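A Goston abre em abril a sua primeira casa de hóspedes, e eu ainda nem acredito que estou a escrever isto

Para divulgação imediata

Olá a todos! Sou eu quem trata da comunicação da Goston (e de metade das mudanças de mobília, diga-se) e tenho finalmente boas notícias: a Casa Kullard abre portas em abril, com 4 quartos, uma cozinha comum enorme e um quintal onde já temos limoeiros a dar fruto.

Andámos muito tempo à procura do sítio certo. Quando entrei pela primeira vez neste prédio chovia lá dentro, o soalho do corredor abanava e mesmo assim saí de lá a telefonar a toda a gente - era aquele! A obra ficou a cargo da Utent, que recuperou as janelas antigas uma a uma, e a iluminação foi desenhada pelo atelier Iwasaki, que me aturou dezenas de mensagens sobre candeeiros de leitura.

A ideia sempre foi fazer uma casa para ficar, daquelas em que se dorme até tarde e se toma o pequeno-almoço de meias. Por isso servimos o pequeno-almoço até ao meio-dia, com pão da padaria da esquina e compota feita por nós (a de abóbora é a minha preferida, fica já o aviso).
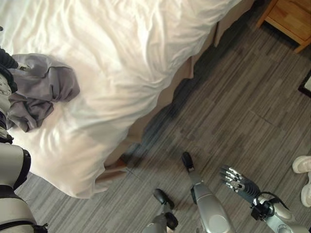
Quanto a preços, quisemos manter as coisas simples. Uma semana inteira custa 755 euros por quarto, para uma ou duas pessoas, com pequeno-almoço e limpeza incluídos. Quem quiser a casa toda, para uma festa de família ou um retiro de escrita, paga 3855 euros pela semana e fica também com a cozinha só para si. A estadia mínima é de quatro noites e os cães são bem-vindos, desde que se deem com a nossa gata.

As reservas já estão abertas na página da Goston. Aos jornalistas que queiram conhecer a casa antes da abertura: escrevam-me! Tenho visitas marcadas para as manhãs, a partir das 10h00, e ofereço café e uma fatia de bolo de limão. Respondo a todos os pedidos no próprio dia, salvo se estiver em cima de um escadote.

Contacto para a imprensa: gabinete de comunicação da Goston, Casa Kullard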